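**Imum gripper comparison: progress to 2 January 2023**

Work since November has gone into the two-arm garment cell at Flevasside. Both arms now carry the triangular two-finger grippers.
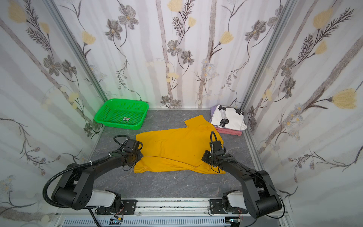 Finger pads from Dromwood come in two grades. The softer one is ahead on thin cotton — 26 folds logged so far.

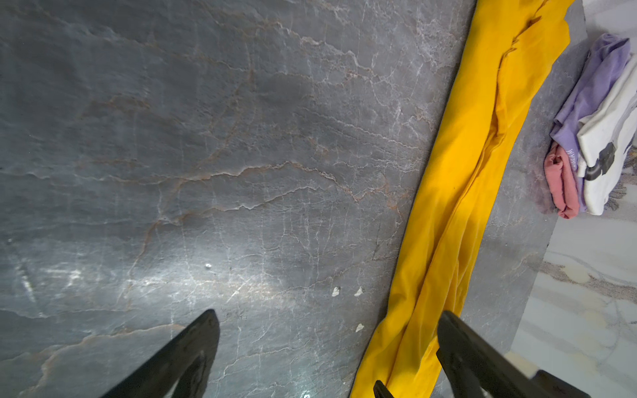

*Wrist camera view, fingers apart, yellow cloth at right.*

The Didenko controller runs at 800 Hz on both arms.

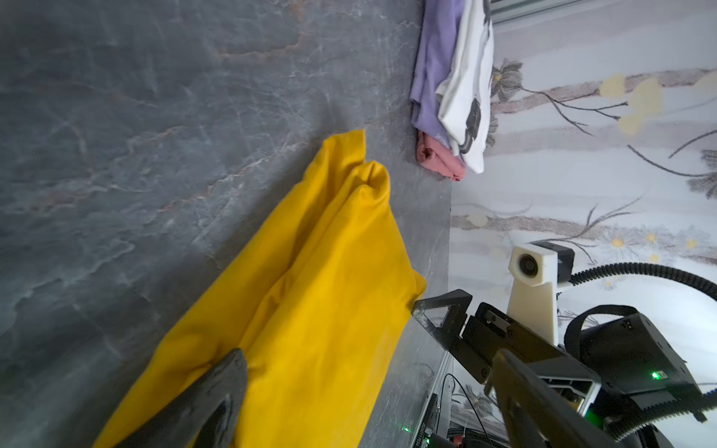 Will the second pad grade need new finger plates?

Both grades fit the existing plates, so only the pads are changed.

Remaining: 7 garment types, 5 with printing.

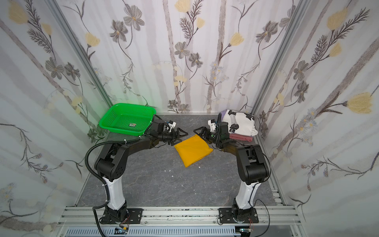
*Fixed camera view, yellow cloth folded, grippers facing.*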